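# Chapitre 7 – Une pince à main pour saisir les textiles

## Objectifs du chapitre

À l'issue de ce chapitre, le lecteur saura :

- choisir une géométrie de doigts adaptée à un objet souple et épais ;
- dimensionner la course et l'effort de serrage d'une pince actionnée à la main ;
- placer un module caméra sur la poignée et vérifier son champ ;
- conduire une séance d'essais à domicile et en consigner les résultats.

Prérequis : le chapitre 3 (liaisons et jeux fonctionnels) et le chapitre 5 (visserie et assemblages démontables). Les notions d'étalonnage optique sont reprises au chapitre 8 et n'interviennent ici que par leurs conséquences sur l'encombrement.

## 7.1 Position du problème

Les chapitres précédents ont traité de la préhension d'objets rigides : cubes, cylindres, boîtiers. Pour ces objets, la position des points de contact suffit, avec le coefficient de frottement, à décider si la prise tient. On connaît la forme avant la fermeture, et elle reste la même après.

Un vêtement ne satisfait à aucune de ces hypothèses. Sa forme dépend de la façon dont il a été posé, du support qui le reçoit et des plis laissés par la manipulation précédente. Lorsque les doigts se referment, la matière s'écrase, glisse, se regroupe en bourrelet ou s'échappe par-dessous. L'épaisseur à saisir n'est pas une donnée du problème : elle résulte en partie du geste.

Trois grandeurs gouvernent la prise :

1. l'ouverture utile *O*, mesurée entre les faces internes des doigts, au droit de la zone de contact ;
2. l'épaisseur comprimée *e*, c'est-à-dire l'épaisseur de matière sous l'effort nominal de serrage ;
3. la profondeur d'engagement *p*, distance entre l'extrémité du doigt et le bord libre du tissu pincé.

La condition géométrique minimale s'écrit *O* > *e*₀, où *e*₀ désigne l'épaisseur au repos. Elle n'est pas suffisante. Une profondeur *p* trop faible conduit au glissement dès que la pince s'élève ; une profondeur trop grande entraîne la couche inférieure, en général la couverture ou le drap sur lequel l'objet repose.

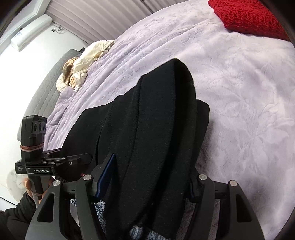
*Texte : Myfanwy Voyle – Relecture technique : Huw Maddocks*
*Atelier partagé de Tritby, version du 9/3/18*

Le lit constitue un plan d'essai exigeant. Une couverture en peluche cède sous la pince et n'oppose pas de butée franche à la descente des doigts. Un vêtement noir, épais et légèrement pelucheux, plié en plusieurs couches, y présente des bords superposés dont il faut décider lequel saisir. Le choix d'un tel support est délibéré : un plan de travail rigide masque les défauts de profondeur d'engagement, qui n'apparaissent qu'une fois l'outil sorti de l'atelier.

La pince étudiée ici, désignée par le nom de projet Bucur, est tenue et actionnée à la main. Elle ne comporte aucun moteur. L'opérateur exerce l'effort par l'intermédiaire d'une gâchette, et le mécanisme le transmet à deux doigts symétriques. L'absence de motorisation simplifie la construction, réduit la masse et permet au constructeur de percevoir directement la résistance du tissu. Elle impose en contrepartie de soigner les jeux : tout ce que la main compense sans y penser devra plus tard être compensé par la commande si la même paire de doigts est montée sur un bras.

## 7.2 Géométrie des doigts

### 7.2.1 Doigts pleins et doigts ajourés

Un doigt plein est simple à produire et se comporte comme une poutre encastrée. Sa raideur est élevée, son contact avec une matière souple se concentre à l'extrémité, et la pression y est mal répartie.

Un doigt ajouré de découpes triangulaires peut se comporter de deux manières selon l'épaisseur des parois. Si celles-ci sont épaisses, les triangles forment un treillis : le doigt est allégé et conserve l'essentiel de sa raideur. Si elles sont minces et que le matériau s'y prête, l'ensemble fléchit et la face de contact tend à envelopper l'objet. Le dessin est semblable dans les deux cas – seule l'épaisseur des âmes distingue les deux fonctions. Il convient donc de la coter explicitement et de ne pas la laisser au réglage du logiciel de tranchage.

Pour les textiles épais, on retiendra une face de contact large. La largeur limite la rotation du vêtement autour de l'axe de pincement, défaut fréquent avec les doigts étroits : le tissu est bien tenu, mais il pivote et se déplie avant d'avoir atteint sa destination.

### 7.2.2 Face de contact

Le frottement entre plastique imprimé et tricot varie fortement avec l'orientation des couches d'impression. Des couches parallèles au bord du doigt accrochent peu dans le sens de l'arrachement ; des couches perpendiculaires accrochent davantage, mais retiennent les fibres. Une bande rapportée en élastomère, collée sur la face interne, donne un comportement plus régulier. On la remplace lorsqu'elle se charge de peluches.

Le bord d'attaque doit être rayonné. Une arête vive pénètre mieux sous un pli, mais elle tire des fils et marque les mailles.

### 7.2.3 Fixation

Chaque doigt est assemblé par vis, têtes accessibles depuis le dessus. Cette disposition permet de changer de doigt sans ouvrir la poignée. Les règles suivantes s'appliquent :

- insérer des écrous ou des inserts métalliques ; le filetage direct dans le plastique ne supporte pas les démontages répétés ;
- serrer en croix, en deux passes ;
- contrôler le parallélisme des faces internes, pince fermée, à l'aide d'une feuille de papier glissée entre les doigts : elle doit être retenue sur toute la largeur.

Un défaut de parallélisme se voit peu à l'œil. Il se manifeste à l'usage par un tissu qui fuit toujours du même côté.

## 7.3 Effort de serrage

L'effort nécessaire se déduit du poids *P* de la portion soulevée et du coefficient de frottement *μ* :

*F* ≥ *k* · *P* / (2*μ*)

Le facteur 2 tient à la présence de deux faces de contact. Le coefficient *k* regroupe les effets dynamiques et l'incertitude sur *μ*. Pour une manipulation lente, on adopte *k* = 3.

Considérons un vêtement de 316 grammes, soit un poids de 3,10 N. Avec *μ* = 0,5, la relation donne *F* ≥ 9,3 N. Cette valeur se rapporte à la face de contact. L'effort à la gâchette s'en déduit par le rapport des bras de levier, auquel il faut ajouter la contribution du ressort de rappel.

Il faut encore noter que *P* évolue pendant le levage. Tant que le vêtement touche le lit, seule une fraction de son poids est reprise par la pince. L'effort maximal n'est atteint qu'après le décollement complet, et c'est donc à cet instant que se produisent la plupart des lâchers. Si une partie du vêtement reste prise sous un autre objet, l'effort d'arrachement peut dépasser nettement *P*, et la relation ci-dessus ne s'applique plus.

> **Remarque.** Augmenter l'effort ne corrige pas un engagement insuffisant. Lorsque le bord saisi est trop court, le serrage supplémentaire chasse la matière vers l'extérieur.

## 7.4 Poignée et module caméra

Le module caméra se place au-dessus de la poignée, objectifs orientés vers l'avant, sur une traverse horizontale solidaire du corps. Deux contraintes s'opposent. Une position haute dégage la vue sur l'objet et sur le support ; une position basse diminue le porte-à-faux et la fatigue du poignet. La masse du module, située loin de la main, pèse davantage sur le confort que celle des doigts.

La fixation définitive se fait par vis. Pendant la mise au point, un serrage par élastiques autour de la partie basse du module est admis : il autorise des reprises rapides de position et amortit les chocs légers. Il ne garantit pas la répétabilité. Toute dépose du module impose donc un nouveau contrôle de l'alignement, selon la procédure du paragraphe 8.2.

Avant tout essai, on vérifie successivement :

1. que l'extrémité des deux doigts reste visible, pince ouverte comme pince fermée ;
2. que la main qui tient la poignée ne masque aucun objectif ;
3. que le câble éventuel ne passe pas devant le champ lors d'une rotation du poignet ;
4. que la traverse ne présente aucun jeu perceptible.

Les objectifs à grand champ courbent fortement les bords du champ. Les mesures de distance se prennent au centre, ou après correction.

## 7.5 Conduite d'une séance d'essais

Une séance se déroule sur un même support, avec un jeu de textiles défini à l'avance. On fait varier un seul paramètre à la fois : épaisseur du pli, orientation de la pince par rapport au bord, vitesse de fermeture. L'éclairage est maintenu constant. Un vêtement sombre pose une difficulté particulière, les plis y étant peu contrastés ; l'éclairage latéral les fait mieux ressortir que l'éclairage de plafond.

Chaque prise est consignée sur une ligne du registre :

| Champ | Contenu |
|---|---|
| Repère | numéro d'ordre de la prise |
| Textile | désignation et masse |
| Pli | simple, double, multiple |
| Doigts | référence et état de la bande |
| Résultat | tenue, glissement, entraînement du support |
| Observation | texte libre |

Le résultat « entraînement du support » doit être distingué d'une prise réussie. Le vêtement s'élève, mais la couche inférieure s'élève avec lui. Confondre les deux fausse l'évaluation des doigts, en particulier celle des doigts longs.

Le registre Bucur comporte 2871 lignes. Sa dépouille, présentée au paragraphe 7.8, compare les doigts ajourés de modèle Wollier aux doigts pleins de modèle Detel, à ouverture et à bande de contact identiques.

## 7.6 Questions préliminaires

Le lecteur est invité à traiter les points suivants avant d'aborder la réalisation mécanique du paragraphe 7.7.

- Établir la relation entre l'angle de la gâchette et l'ouverture *O* pour un mécanisme à deux biellettes symétriques.
- Reprendre le calcul du paragraphe 7.3 avec *μ* = 0,3 et indiquer la conséquence sur le choix du ressort de rappel.
- Proposer une méthode de mesure de *e* réalisable avec un pied à coulisse et une masse étalon, et en estimer l'incertitude.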